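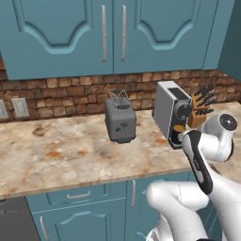
Section 4 covers the coffee service task in Stotolitz, the kitchen simulation package for single-arm robots. Work through it after you have installed the package (Section 2) and loaded an arm model (Section 3). The task takes place at one stretch of counter, with the coffee machine standing between the toaster and the knife block and a small orange cup under the brewing head. The gripper has to work in the space just below that head, so most of the settings in this section deal with approach angle and clearance.

4.1 Before you start

You need the following:

- A Stotolitz license file, standard or classroom
- The Jalter control plug-in, enabled in the Plug-ins window
- 6 GB of free disk space for recorded runs

Note: The trial license opens the kitchen but does not save runs. You can still follow steps 1 through 7.

4.2 Loading the kitchen

1. Open Stotolitz and choose File, then New Session.

2. Under Room, select Kitchen. Under Task, select Coffee Service.

3. Pick a cabinet color and a wall finish. Teal and brick are used in this guide. These choices change only how the room looks. They have no effect on the physics.

4. Click Build. The progress bar may stop near the end while textures load. Do not close the window during this time.

5. When the room appears, check that the arm is in its home pose. If any link overlaps the cabinets, click Reset Arm.

Caution: Do not drag the arm base by hand after the room has been built. The base position is stored with the task, and moving it makes saved runs unusable. To change it, go back to step 1 and enter the new position under Advanced.

4.3 Setting the approach

6. Open the Jalter panel and set Control Mode to End Point.

7. Set Approach Speed to 200. The unit is millimeters per second. Higher values are allowed, but the gripper may push the cup out of reach before the fingers close.

8. Turn on Collision Check for these items: coffee machine, toaster, knife block. The toaster carries a wire warming rack, and the rack has its own entry in the list. Turn that on too.

9. Set Clearance to 6 millimeters. This is the smallest gap the planner will accept between the gripper and the coffee machine.

10. Click Plan. A green line shows the path. A red line means the planner could not find one. Lower the clearance by one and click Plan again.

Note: Collision Check slows planning on older computers. If planning takes more than a minute, turn it off for items on the far side of the counter from the arm's path.

4.4 Running and recording

11. Click Record, then Run. The counter at the top of the panel shows the time step.

12. Let the run finish. To stop early, press Esc once. Pressing it twice discards the recording.

13. Name the run and click Save. Runs go to the Sessions folder unless you have set another location.

To repeat the task with small changes in cup position, tick Vary Start and enter the number of runs you want. The limit for one batch is 114.

4.5 Error messages

Error 114: No cup found. The cup has left the counter. Click Reset Objects.

Error 200: Plug-in not responding. Close the Jalter panel and open it again. Your settings are kept.

Error 679: Arm and room do not match. The arm model was changed after the room was built. Repeat steps 1 through 5.

If an error is not listed, send the log file to support at the Siltport office. Include your license number and the name of the arm model.

Section revised 22 April 2019 by Mathis Carré. Continue to Section 5, Drawers and Doors.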